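Thursday, June. Glaze bench.

Reduced the ash glaze batch again. Same recipe as last time, only change is the sieve (finer one, brush through twice). Made 1,200 g dry. Water added until it coated the test stick and the line of the stick edge just showed. Forgot to write down the water, so that number is lost. Next time weigh the bucket before and after.

Ash is the second bag from Skolorholm, washed twice. It's greyer than the first bag and has more charcoal in it. Sieved out what I could. The first bag is finished except for a cupful kept in a jar for comparison, on the shelf over the sink. Please leave it there.

## Test tiles

12 tiles, all from the Daren stoneware, bisqued in the last load. Numbered on the back in iron oxide. Dipped as follows:

- 1 to 3: one dip, count of three
- 4 to 6: one dip, count of six
- 7 to 9: two dips, second one half way down
- 10 to 12: brushed, three coats, dried between coats

Tile 9 had a chip on the bottom corner before it was glazed. Don't read anything into it when it comes out.

The brushed ones took much longer and the third coat wanted to lift the second. I'd thin it or add a bit of gum if anyone wants to brush this glaze properly. For dipping it's fine as it is. Two dips looks heavy to me and I expect it to run, so 7 to 9 are going on cookies with extra wash underneath.

## Kiln

Loaded the small kiln by mid afternoon. Tiles on the middle shelf, standing up in the clay stands, odd numbers to the left. Filled the rest with bowls from the Iken body that were waiting anyway. Cones on the top and middle shelves only. I couldn't find the third cone holder.

Overnight candle with the bung out, then the usual slow program. The element on the lower left still glows later than the others. It gets there, but the bottom shelf came out cooler twice now and I wouldn't put anything fussy on it until it's been looked at. Resistance reading is on the card inside the controller door.

Shelf three has a drip that needs grinding off. I turned it over for now and put it in the rack with chalk on the edge.

## Slop and reclaim

Reclaim bin is at 87 per cent by the dipstick, so it's time to dry some of it. Put two bats' worth out on the plaster by the window. It was too wet to wedge at four o'clock. The top was skinning over and I turned it once.

Somebody has been rinsing glaze brushes into the reclaim. There was a green streak in it. Glaze goes in the settling bucket, even small amounts. I took out the coloured part and binned it.

Went through the odds and ends as well, and got the benches wiped down before the floor was mopped. The settling bucket was decanted and the sludge is labelled and lidded under the sink.

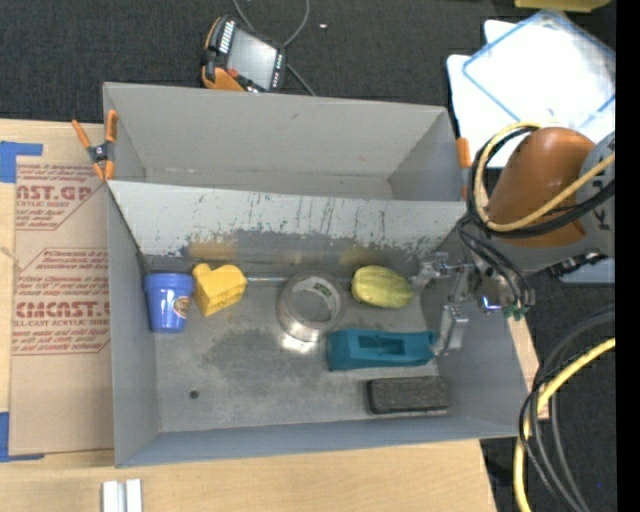 ## Scales and glassware

Small scale drifted over the morning. Zeroed it before every weighing and it behaved. I moved it away from the heater vent, and the drift got smaller after that. Check it against the brass weights before weighing colourants.

The Durán beaker, the big one, has a scratch inside near the spout. Still usable for water. I wouldn't heat it.

We're low on talc and almost out of the red iron. Whiting is fine. Added both to the order sheet. The whiting bag had a split in the bottom seam, so it's now inside a second bag with the original label taped on the outside.

## To do

- Unpack when under 100, not before. Leave the lid alone until then.
- Photograph tiles in daylight, same spot as the last set, grey card in.
- Compare 1 to 3 with the first bag tiles for colour.
- If 7 to 9 run, drop the ash a little and add kaolin, one change at a time.
- Weigh the bucket!
- Turn the reclaim again in the morning
- New cone holder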